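Two-Arm Handling Project, Durport Student Robotics Program
Progress report to the Celtura Fund
Reporting period: April to 30th September
Prepared by: Nuria Gashaw, project lead

1. Status

The project is on schedule for the bench work and behind schedule for the written teaching units. Spending is within the approved budget. Of the 3,000 dollars in the equipment line, everything has been committed except the reserve for spare gripper parts, which we ask to carry forward.

2. Work completed

Both arms are installed and operating on the shared bench. The students wrote the startup procedure themselves and revised it twice after joint limits were set incorrectly on the right arm. The current version puts the homing check before any torque is applied at the gripper.

The main task for this period was picking up and presenting a flat, rigid object. Students selected a smartphone as the test object. It is thin, smooth and easy to drop, and the school already had retired handsets to use. The second half of the task, passing the phone from the left arm to the right, has started but does not yet run without an operator.

Recorded attempts stand at 1,227. Of these, 1,218 have complete logs and are usable. The remaining nine were lost when the logging computer ran out of disk space during a session run by the Malik group. Logs are now moved to the school server at the end of every session, and the session leader signs for the transfer.

3. Technical findings

Grip force. The factory setting was too high for a phone held at one end. It pushed the object out of line as the jaws closed. Students reduced the closing current in steps and settled on 40 percent of the default. Slip during slow moves is now rare. Slip during fast moves is still a problem and we have capped joint speed until it is solved.

Calibration. Camera-to-arm calibration drifts when the bench is moved, even slightly. Brodie Bright wrote a short routine that touches each gripper to a set of fixed points and reports the error. It takes a few minutes and is run before every session.

Cabling. The gripper cables need enough slack for full wrist rotation, but too much slack catches on the elbow joint. The students are comparing two routing methods. Results will be in the next report.

Software. The handoff controller was first written as one long script. It has been split into separate states (approach, align, contact, release), each with its own timeout. Faults are much easier to trace in this form. The align state accounts for most of the current failures.

4. Student participation

Annatjie Coetzee runs the beginner section and Ataahua Maihi runs the advanced section. Beginners now teleoperate both arms under supervision before they write any code. This was a change from the original plan, where programming came first. Attendance has been steadier under the new order. Two students from the advanced section will enter the handoff task in the Purnodska student contest.

5. Delays

Teaching units 1 and 2 are finished. Unit 3 is in draft. Unit 4 has not been started, as it depends on a stable handoff. We request an extension for Unit 4 only.

6. Next period

Complete the cable comparison. Raise the joint speed cap if slip can be controlled with new jaw pads. Run the handoff without operator input. Finish Unit 3 and send it to the fund for comment.

Attachment A. Bench, left arm holding test object

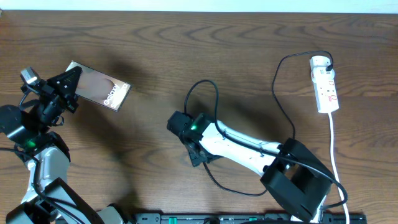
Glenys Gilchrist replied that the extension for Unit 4 was acceptable and the spare parts reserve could be carried forward, but asked that the next report give failure counts for each controller state, with the align state broken down by cause, and that the jaw pads be tested at the present speed cap before it is raised.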